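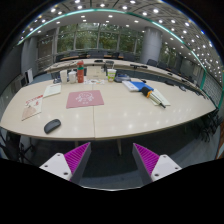 I've bought three laptop stands in the past two years and I only use one of them, and it's the cheapest and ugliest of the bunch. So I have opinions about desk accessories, and since my sister has asked me to stop sharing them at dinner, you get them.

My main gripe is that gadget accessories have gotten way too clever. The first stand I bought was the Parunora, which cost me $100 and folds down to something like a thick bookmark. Gorgeous thing! It also takes four separate moves to open, and if you do them in the wrong order it snaps shut on your thumb. I used it every day for a week, then every other day, and then it went in the drawer with the old phone chargers and it's been there ever since.

Then came the Dilel, which has a fan in it. Why did I want a fan? My laptop has a fan. But the page said "active airflow" and I was weak that night. The fan needs its own USB port, so I had to buy a hub (another $49, thank you very much), and the hub has a blue light on it bright enough to read by. I put a piece of black tape over the light. The tape fell off. I put on more tape.

The one I use is a bent piece of metal from the office supply store near my dentist. It doesn't fold or charge anything. I set my laptop on it every morning and forget about it until I have to dust.

I feel the same way about mice and keyboards, by the way. My old mouse has two buttons and a wheel, and I've never once sat there wishing for a third thing to click. A guy at work swears by his Clullden, the big one with all the thumb buttons, and he's programmed it to paste his email signature and mute his calls and who knows what else. Good for him, I mean that. But he switched computers in May and lost all his settings, and for two days he was muting himself every time he tried to scroll.
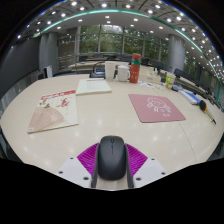 And don't get me started on the apps. A keyboard should work when you plug it in. The Cherkaoui I tried wanted me to make an account before it would let me change the backlight, and the installer was 600 megabytes. For a keyboard! I sent it back the next Tuesday and the return form asked me to rate my "typing journey."

I know how I sound. Some people really do need the fancy stuff, and if you edit video all day or your wrists hurt, please go buy whatever helps. A friend of mine spent $295 on a split keyboard and says her shoulders have stopped aching, and I'd never argue with that. She had a problem and she went looking for something to fix it. I had a credit card and a slow evening.

So these days I make myself wait a week before I order anything for my desk, and I write down what's bugging me in plain words, like "screen too low" or "cable too short." Last month the note said "want new lamp" and I couldn't come up with a single thing wrong with the old lamp. I closed the tab. I did order a longer cable, though, and it's a pretty great cable.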